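Notebook, Cistuneck shellfish toxin work, March

7:40. Pulled the second batch of mussels from the -20. 15 animals, all from the north piling at Cistuneck. Shucked half thawed, hepatopancreas only. Two had very little tissue and were pooled with each other, so 14 extracts. Tube labels follow the sheet on the freezer door, not the old numbering.

Homogenized in 80% methanol, 500 microliters each. Tube 6 leaked at the cap during vortexing and lost maybe a fifth of the volume. Kept it but flagged it. Spun cold, moved supernatants to new tubes, second extraction on the pellets, combined.

10:20. Plate 1. Standards look fine except the lowest one, where the duplicates disagree badly. Dropped it and refit. The top of the curve is flat as usual, so anything reading near it gets diluted and rerun.

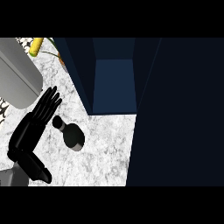 Marble counter, with the dark bottle on its side.
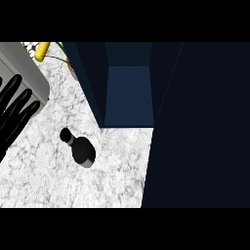
Extract 9 read over range, reran at 1:10 and then 1:50. The 1:50 well lands mid-curve and works out to 252 ng/g wet weight. Next highest is 13. That gap bothers me. Neville Mottram thinks a single animal can do this if it was sitting closest to the creek outflow, and the bag was not sorted by depth, so I have no way to check. Reextract from the leftover tissue before it goes in any table.

Blank matrix: used the Viklund hatchery mussels again. Both blanks under the detection limit. Spike recovery was low in one of three, fine in the other two. The low one was pipetted last and I suspect the tip.

Water samples from the same trip are filtered and frozen, not run. The Prillum kit lot we have open expires at the end of the month. There is a sealed Vodell kit in the cold room, but we have never compared the two on tissue, only on water - do that with the leftover standards before switching.

2:15. Neville asked whether we can say anything yet about the otter livers. No. They are still in the -80 and the extraction has not been tested on fatty tissue. Trial on 9-style high dilutions first, with a spiked liver blank alongside.

To do: reextract 9, repeat low standard, order filter units, fix the freezer sheet where two tubes share a number.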